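Print this page | E-mail this page

Speaker notes - Can machines do our chores yet?

Slide 1. Say thanks, wait for the door to close. Ask who tidied a bathroom shelf this morning.

Slide 2. My short answer is "some chores, slowly". At Veditlow we tried 3 chores: sorting, wiping, putting small things into a drawer. Wiping was easiest. Do not read the table aloud.

Slide 3. The drawer. For us it is one job, for a machine it is many - find the knob, pull straight, pick up the bottle, let go. 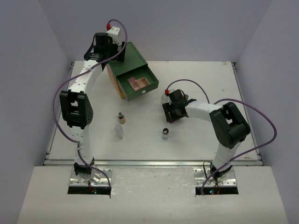
Clear bottles are still my biggest worry. Melik made 600 tries with them in June and I would not yet leave the room. Speak slowly here, people like to write this down.

Slide 4. Shop floor. Same parts every day, so it goes better. Mention Sison, then take questions.

Comments (2)

ironingboard: Can it fold towels?

tk_west: Good talk, but slide 2 was too small to read.

Related
Fleltau: packing shelves at night
Who loads the dishwasher?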